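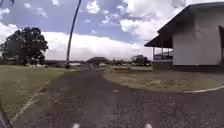
Path resurfacing and new edge lines on the list for Kontogiannis Reserve

The main path through Kontogiannis Reserve will be resurfaced from December under a plan put to residents at a meeting in the Rellell community hall.

The work covers the asphalt from the Arnier Street entrance to the point where the path splits around the lawn beside the pavilion. The white edge lines, which have faded, will be repainted once the new surface has been laid. The painted kerb that curves around the front of the pavilion lawn will be kept in its present position.

Apostolos Zervas, who is managing the project for the shire, told the meeting that the base under the path was sound and only the top layer needed replacing.

"We've cored it in several spots and the base is good," he said. "The surface is coarse and it's at the age where you either deal with it or you start patching every winter. We'd sooner do it once."

The new layer will be 40 millimetres thick and will use a finer stone than the existing mix. Residents who use wheelchairs, prams and scooters had told the shire the present surface was rough to travel on over any distance, and one parent at the meeting said her son's scooter rattled so badly on it that he preferred to ride on the grass.

The width of the path will not change. A proposal to widen it and mark separate lanes for bikes and walkers was considered last year and dropped on cost grounds. Mr Zervas said it could be looked at again if the number of riders grew after the Tralletti Creek trail is connected to the northern end of the reserve.

The lawns either side of the path took up much of the discussion. The larger one, across from the pavilion, has kept some of its green, but the one on the pavilion side is brown and thin, with bare ground showing in places. Several speakers wanted to know if it would be returfed while the contractors were on site.

Mr Zervas said it would not be returfed but would be aerated and oversown in autumn, when seed had a better chance of taking. Until then it will be mown less often. Watering will stay at its current level under the shire's summer schedule.

"If we put turf down in December we'd be pouring water on it until March and we'd probably still lose half," he said.

He was also asked about shade. The pavilion's roof overhangs its walls by a good distance, but there is little relief from the sun for people sitting out on the lawn. The shire has money for two trees on the pavilion side, to be planted at the same time as the seeding. Species have not been chosen. A request for a shade sail was noted.

Access to the pavilion will be kept open during the works, although people coming from Arnier Street will need to go around by the car park while the southern section is closed. The path will be done in two stages so that one end can stay in use. Each stage is expected to take a week, weather permitting, with the line marking to follow after the surface has cured.

Work will start at 7 am and finish by mid-afternoon. Contractors' vehicles will be parked on the gravel area behind the pavilion and are not to be driven on either lawn. Dog walkers are asked to keep dogs on a lead near the work zone, including in the parts of the reserve where they can normally run free.

Groups with a pavilion booking in December will be contacted by the shire and offered a different date if they would like one. The hire fee will be cut by 50 per cent for any group that keeps its booking while the path outside is closed. Regular users, including the morning exercise class and the Rellell garden club, have been told they can continue as usual.

Plans showing the two stages and the car park detour are on display at the Rellell library and at the shire office. Written comments can be left at either counter until the end of the month. People who cannot get to either place can ask for a copy of the plans to be posted to them.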